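Plates, cubes and one very loose screw: pictures from the Pokora job

Search the gallery Type a word and press Enter Search

I promised a bunch of people I'd put the pictures up and write down what went wrong with the plate runs, so I'm doing both on one page. Pink plate in the fingers, blue ones waiting in the basket, marker cubes on either side!
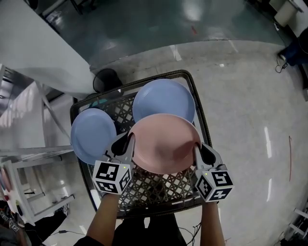 The job, quickly

We had a target of 4,000 plate pickups, all done by hand with the Triditach gripper, and all of them meant to end up as training for the Yupanqui arm at the other end of the building. Plate comes out of the basket, plate goes on the table, plate goes back. Repeat until you dream about plates (I did, more than once).

I'd done the cup set in June and thought this would be the easy one. Plates are flat, they're round, they don't roll off anywhere. What could happen?

The plates

Plastic, light blue and pink. I ended up liking the pink one best because it shows up so well when you scroll through a session fast, you can follow it like a little moon. The blue ones get mixed up with each other when they overlap and then you have to slow down and see which one is going where.

The basket is the one with the diamond lattice. Plates don't sit flat in it if you drop them in any old way, they lean on the rim and on each other, and that's what we wanted. A neat stack would have been a boring lesson for an arm.

The grip

One finger under, one finger over, squeeze, tilt, lift. You want the plate to come up on an angle so it clears its neighbor. If you lift straight up you drag the one next to it along for the ride.

The pads are from Gultex, black rubber with a curve to them, and I have nothing bad to say about the pads. I blamed them for most of a week! I washed them, I swapped them, I wrote a grumpy email about them. Sorry, Gultex. I did send a second email.

The first bad sign

The arm cracked a plate. It had been picking them up okay on the early sessions, a bit clumsy but okay, and then with the newer sessions added in, it started closing too hard. The motors groaned, the plate bowed, and then there was a snap you could hear through two doors. I have half of that plate on my desk now and I keep paper clips in it.

We stopped the arm right there with the red button. I'd like to say I was the one who hit it but I was standing on the wrong side of the table with a sandwich.

The second bad sign

Same afternoon, other direction. The arm came down on a plate, closed its fingers to where it thought the plate was, and lifted nothing at all. Very graceful. It carried the nothing over to the table and set it down carefully and opened its fingers and went back for more.

It's funny to watch, but put it together with the cracked plate and you get a real problem. Too tight on one pickup and too loose on another means the arm doesn't know how wide open its own fingers ought to be, and it learned that from us.

Things we blamed, in order

The pads, as I said.

The floor. It's shiny, especially the green part, and the ceiling lights bounce off it. We figured the reflections were messing with how the markers got read, so we spent a morning recording with half the lights off. No change, except I walked into a shelf.

Me. There was a theory that I was squeezing harder late in the day when I got tired. I was a little insulted and then I checked, and my late sessions were no worse than my early ones. So there.

The plates. I don't remember the reasoning on that one.

The cubes

So, the cubes. Each finger rides on two of them, white with the black and white marker patterns on the sides, and those patterns are how the software works out where the fingers are and how far apart. If a cube turns, even by a hair, the software believes the finger has turned. It has no reason to doubt it. It reads the pattern, does its math and writes down a wrong number with total confidence.

One of the cubes on our spare unit had a screw that had backed out. Not far enough to rattle. You could hold the thing and shake it and it felt fine, and I'd done exactly that at the start of every session and ticked the box that said cubes checked. But if you pinched that one cube between your thumb and finger and twisted, it moved.

I twisted it and said a word I won't put on this page.

Why it went both ways

This part took me longest to get. When I came at a plate from the left, the weight of the plate pushed the cube one way, and the gap got recorded as narrower than it was. When I came at it from the right it got pushed back, and the gap got recorded wider. Same loose screw, opposite mistakes. Averaged out over a session the numbers looked perfectly nice, and the session average was the thing we were checking every evening. Argh.

If it had been wrong in one direction only, we'd have caught it on day one.

What it cost

We pulled every session made on the spare after its last known good check. When I wrote this up for Pokora on October 14, 2023, the running total stood at 2,042 pickups, and 724 of those had to go. I sat there and looked at that number for a while.

Somebody asked if we could fix them instead, work out how much the cube had turned and correct for it. We tried on a handful. But the cube was moving during the pickup and there was nothing else on that finger we trusted enough to measure against, so we let it go. I think that was the right call. A cracked plate is one thing, but that arm works next to people, and I didn't want shaky numbers teaching it how hard to close its fingers.

The lights

There are tiny green lights on the tops of the cubes, and I want to say something about them, since I'd gotten into the habit of thinking green meant good. On our setup green means it has power and it's talking to the recorder. It says nothing about whether your screws are tight! I knew that. It's in the manual. And still, every morning, two little green dots and I'd relax.

We've now got a label on the recorder that says GREEN IS NOT A CHECK, in my handwriting, with a bad drawing of a screw.

The cables

While we were stopped we took a good look at everything else too, and the cables came out of it badly. They run along the floor near where you work, and your eyes are on the basket the whole time. I caught my foot on one during the redo and pulled the gripper sideways while I had a plate in it. Didn't fall, didn't break anything, but I wrote it up as a near miss and I'm glad I did, because two other people then said oh yeah, that happened to me as well. And neither of them had written it down!

Cables on our station now get taped along the edge before anyone picks up a gripper. The tape is ugly and it leaves gunk and I don't care.

The new check

Takes under a minute and goes like this:

Power off. Hold the finger still with one hand and try to twist each cube with the other. Any movement, the unit goes in the red bin and you take another one.

Power on. Close on the metal test block, read the width. Turn the whole gripper on its left side, read it again. Right side, again. All three readings have to agree. That sideways step is the one that would have saved us, and I've become a real bore about it.

Do it again after lunch. Do it again if you bump the thing on the basket rim, even a tiny bump, even if you're on a roll.

Paint marks

A line of paint goes across every screw head and onto the cube next to it. If the two halves of the line don't meet up, the screw has turned. I borrowed this from my brother-in-law's truck wheels. We used nail polish at first (coral, very pretty) and it flaked off in a couple of days, so now it's proper marker paint.

The redo

I started the lost sessions over on the main unit and went slower than before. It was kind of nice, to tell the truth! I put on a long audiobook and got through nearly all of it. You get to know the basket, which spots make a plate hang up, how far to tip it so it slides past the lattice.

We closed the set at 3,699 good pickups. It's short of the target, and Pokora said fine, they'd sooner have those than wait on the rest.

The arm, after

It was trained again from scratch with the bad sessions out, and with a hard limit on closing force that sits outside anything it learned. That limit should have been there from the start. I'd put it ahead of the screw if you made me rank them, because there'll be another loose something someday and I'd like the arm to be unable to crush a plate, or a thumb, no matter what we've fed it.

So far no cracks. It does still miss one now and then, mostly when two of the same color are lying over each other, and we're collecting some extra pickups just for that.

The spare

Still in the red bin. I put new screws in it and it passes everything, every way up, and I still haven't used it. Maybe for the bowls.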